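Hedow Packing Room, paper folding bench
Weekly walk-round, Tue 9 January
Checked by: Araba Dogbe

Base plates tight on rail: OK, both arms.

Cables clear of elbow joints: OK for now. They do loop out a fair way, so please have a look whenever you're passing.

Vent grille below bench: OK, gave it a good vacuum while I was down there.

Stop button reached from stool: NO. Tobiloba has to lean right over, and with 200 folds a shift to watch that's a lot of leaning. Moving it in the morning.

Staff comfort: Mixed. Sore thumbs are well down on September, which I'm so pleased about, but a few of the old hands miss the chatting (fair enough, I do too!) and would like to swap with labelling after lunch.

Bench top clear of loose items: NO. Glove and brush to go back in the drawer, please.
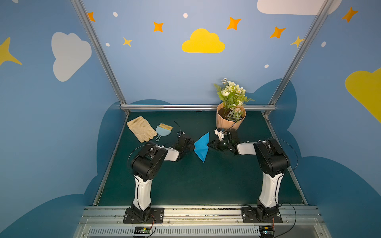

Item 6. Both grippers on the blue paper piece, glove and brush behind.

Flowers: happy for them to stay at the back, they cheer the place up no end.

Next check: Tobiloba Nwankwo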